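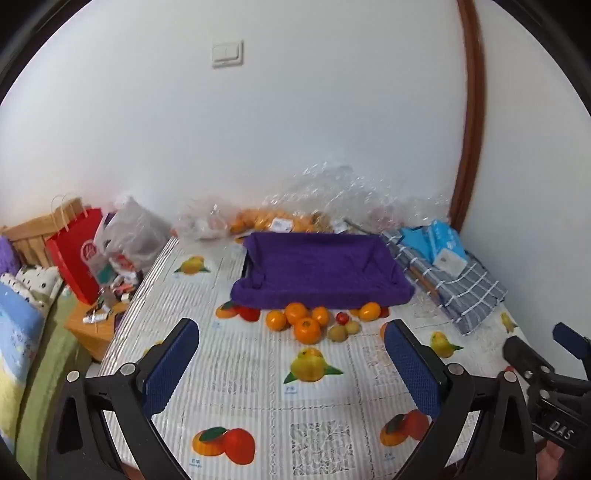 4. Choosing a spot for the Kilia hub

The quick-start card says the hub works "anywhere in the home." Treat that as advertising. In our trials the signal dropped sharply behind brick, mirrors and large appliances, and the range printed on the box was measured in an open field.

4.1 Pick a wall near the middle of the house, at chest height or higher.

4.2 Keep the hub clear of the kitchen range and the microwave. The box claims it is shielded. Gilmar Prado tested three units beside a microwave and lost two of them from the network every time it ran.

4.3 Plug the hub straight into a wall outlet. Do not use a power strip with a switch.

CAUTION: Use only the adapter marked 522. The older adapter, marked 779, fits the same socket and will light the lamp, but the hub restarts under load.

5. Pairing the switches

5.1 Hold the pairing button until the lamp blinks amber. The card says 3 seconds. Keep holding until you see the blink, whatever the card says.

5.2 Open the Rodeo app and tap Add. If the app offers to "optimize your home," decline. We have yet to find out what this changes, and there is no undo.

5.3 Walk to the first switch and press it once.

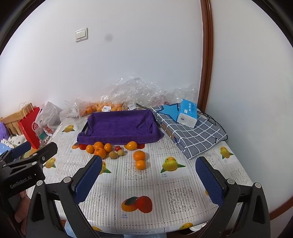
5.4 Wait for the name of the switch to show up in the list, then type in a name of your own. Use the room first and the light second, such as "Dining ceiling." The names the app makes up are no help once you have more than a handful.

5.5 Repeat for each switch. The hub is sold as good for any number of devices. The list gets slow past 27, so plan on a second hub for a large house.

NOTE: A green check mark in the app means the command was sent. It does not mean the light came on. Go and look.

6. If a switch will not pair

6.1 Move the hub closer, pair the switch, then move the hub back.

6.2 Turn off the breaker before you take off any wall plate. The "safe mode" in the app does not cut power to the wires.

6.3 Reset the hub only as a last resort. It erases every name you typed in step 5.4, and the backup feature did not bring them back in our May trials.

Checked by Emerson Teixeira, August 2026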